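Folding demos with a hand-held gripper: how slow is too slow?

Posted by Olga Montoya, 16 Jan 2018 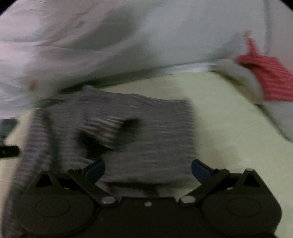
What I'm trying to do

Hi everyone, and thank you in advance for reading all of this, I know I go on a bit! I'm recording demonstrations for a folding task with the two-finger hand tool, the kind where you do the work yourself and the arm learns from what the tool saw. My clothes are mostly knits, like the gray striped one, and I have 200 takes so far. The trouble is that my frames come out smeared whenever I swing from one garment to the next, and the stripes turn to mush. My colleague at Clitcombe moves at a snail's pace and gets lovely sharp pictures, but then the arm copies that pace too, and it is painful to watch. Should I slow down, add light, or throw the blurry takes away? I also have the remote-control setup on the bench, but I find it very hard to feel where the cloth is with it – maybe that's just practice.

Jarmo Hyvönen

More light. Check your exposure setting too, ours was on auto and it had picked something silly.

Kanokwan Thongsuk

Oh, I remember this stage so well! Please don't throw anything away yet. A bit of smear while the fingers are open and you're only traveling is fine, and our arm at Nilska learned perfectly well from takes like that. What you want sharp is the moment just before you close on the cloth, and the second or so after. So move at your ordinary speed between places, then settle, let the tool hang still over the edge you want, and close. I count "one, two" under my breath, which makes me look a little odd in the lab, but there we are.

Jarmo is right about the light. I have two desk lamps pointed at the ceiling so there's no hard shadow under the folds. If you shorten the exposure, do it after you add the lamps, or everything goes dark and grainy and you'll be worse off than before.

On knits in particular, come in a bit lower than you would for a shirt and take a deeper pinch. They stretch, and if you only catch the top layer you end up dragging one side out of square. Have the fingers wide open well before you get down to the fabric, too. I used to open them at the last second and the arm picked that up and kept poking the sleeves flat.

As for remote control, I did 8 folds that way and went straight back to the hand tool. Other people here love it, so do try again in February when you're less rushed!

Ilari Honkanen

I kept my blurry ones and had 800 takes at the end. Works ok. Which version of the tool is it? The older fingers slip on wool.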